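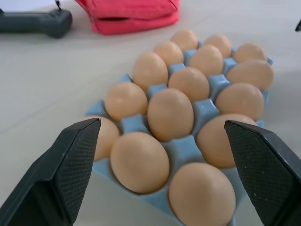
Home > Forums > Manipulation > Data Collection > Thread
Log in Register Search New posts

Egg tray episodes: how much variation before the policy stops memorising cup positions?

masanja_m
We're collecting teleoperated demonstrations for a pick task on eggs in a moulded tray. Parallel gripper, wrist camera only, textured pads on the inner faces. The start state is a full tray, five rows of three, set diagonally on a pale tabletop. The operator picks one egg, lifts it clear of the dividers and holds. End of episode.

After 30 demonstrations per tray position, training loss looks fine. On the arm, the policy goes to the right row but closes a few millimetres to one side and stops on the ridge between cups. If the tray is turned by more than a small angle it goes to where the egg used to be. I have 24 hours of operator time left in the budget and would like to spend it sensibly. More tray angles, or more eggs per angle?

holtwood_g
More angles. You have one visual problem and you're sampling it at a handful of points. At Holtwood we did plastic cups in a rack and had the same symptom. We rotated the rack by a random amount before every episode, using a printed list so that operators didn't choose "comfortable" angles. Left to themselves they all chose the same two.

Nawal_Metwally
I don't agree that it's only angle. With a wrist camera, the near row is partly behind the fingers when they're open over the tray. In a view like yours the left finger hides most of the nearest egg on that side, and the right fingertip covers the lower part of an egg one row further up. The near eggs are also soft while the far ones are sharp. If operators pick mostly from the near rows, the network is learning from the worst pixels you have.

Log the target cup index for every episode and look at the histogram before you collect anything else.

masanja_m
Did that this afternoon. Heavily skewed to the middle column of the two nearest rows. The far row was picked seven times in total. The operators were told "any egg".

Nawal_Metwally
"Any egg" is not a protocol. Assign the cup.

okoro_drotum
Second the assigned cup, with one warning. If you only ever start from a full tray, the policy never sees an empty cup next to an egg, and the first thing that happens in deployment is that there is one. Start some episodes with random gaps. We keep a sheet of 20 layouts per shift and shuffle it.

Also, how is the egg specified as the target? If the model input is image plus joint state, and any of fifteen eggs is a correct answer, assigned cups will give you a multimodal action distribution. With plain regression that averages out, and the average of two neighbouring eggs is the ridge. It matches what you describe.

masanja_m
Plain regression with action chunks, no target input. So assigning cups might make it worse?

okoro_drotum
On its own, yes. Either condition on the cup index or fix an order, e.g. always the nearest remaining egg, left to right.

holtwood_g
Fixed order throws away most of the benefit of collecting the far rows.

okoro_drotum
It doesn't if the tray starts partly empty. The nearest remaining egg is then often in row four or five.

holtwood_g
Fair, I'd missed the partly empty starts. I still think the angle list comes first, as it costs nothing.

mohcine_ar
Question about the background. I can see a dark tool handle with a cord, something folded and red at the top, and a bit of something black at the right. Are those in the same place in every episode? Red on a pale table is the strongest feature in view after the tray. I've had a policy use a roll of tape as its origin. It worked very well until the tape was used up.

masanja_m
They don't get moved much, no. I had assumed clutter was good for robustness.

mohcine_ar
Clutter that moves is. Fixed clutter is a landmark. Either clear the table or move the items at each reset. Cheap test: take your current checkpoint, leave the tray alone, shift the red item by a hand's width and run it. If the approach changes, you have your answer.

ehab_zumar
Two smaller points.
1. Wipe the pads. There are pale specks on both inner faces. Not a vision problem at this size, but check whether friction drifts over a session.
2. Record failed grasps as well and label them. Don't train on them yet. You'll want them for a success classifier later and you can't collect them retrospectively.

Nawal_Metwally
Agree with 2. On 1, I'd want to see drift in the grip force log before spending any time on it.

masanja_m
Ran Mohcine's test. Moved the red item, left the tray alone, and the approach shifted in the same direction on most attempts. Annoying.

Plan: printed angle list, partly empty starts, nearest remaining egg, left to right within the row, loose items moved at every reset, cup index logged anyway in case we condition on it later. I'll keep the old episodes out of the new training set and post the comparison in this thread once both runs are finished.

holtwood_g
Keep one tray angle out of the list entirely for evaluation.

masanja_m
Will do. Taking one from the middle of the range.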